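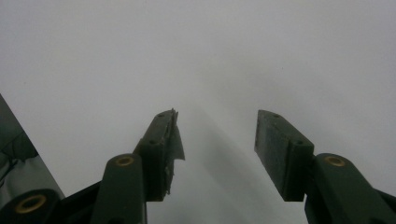

Gosham Community Workshop will open its newly refitted work room on a Friday evening in July, and everyone in the neighborhood is welcome to come in, look around and try something out. Visitors will notice the surfaces first. After years of dark paint and scuffed corners, the room now has smooth, pale surfaces with no pattern or lettering on them, a white-gray that takes the light evenly and lets a soft shadow fall across it. We love it, and we think anyone who sews, draws or mends small things will too!

The refit took 17 weeks, two more than planned, and most of that time went into preparation. Old filler was scraped out, cracks were closed and every panel was sanded by hand before the first coat went on. The color was chosen from 14 samples that hung by the door all spring, and people who use the room were asked to mark their favorites. A warm cream led for a while – then the cooler shade caught up on the gray days and stayed ahead.

The work was carried out with Hareo, a small finishing firm from Jellton, whose crew also showed members how to patch and repaint a damaged spot. That lesson was so popular that it will become a regular evening class, with places for some 14 people each time. No experience is needed and tools are provided.

Four local groups will share the room to begin with, among them the Sepúlveda Street quilters, who have been meeting in a hallway since the winter and can't wait to spread out their work. Shelves and coat hooks will follow later in the year.

Doors open at 5 p.m. and entry is free. Children are welcome with an adult. Tea and cake will be served in the yard if the weather is kind, and in the entrance hall if it rains. Sign-up sheets for the repair class will be at the front desk all evening.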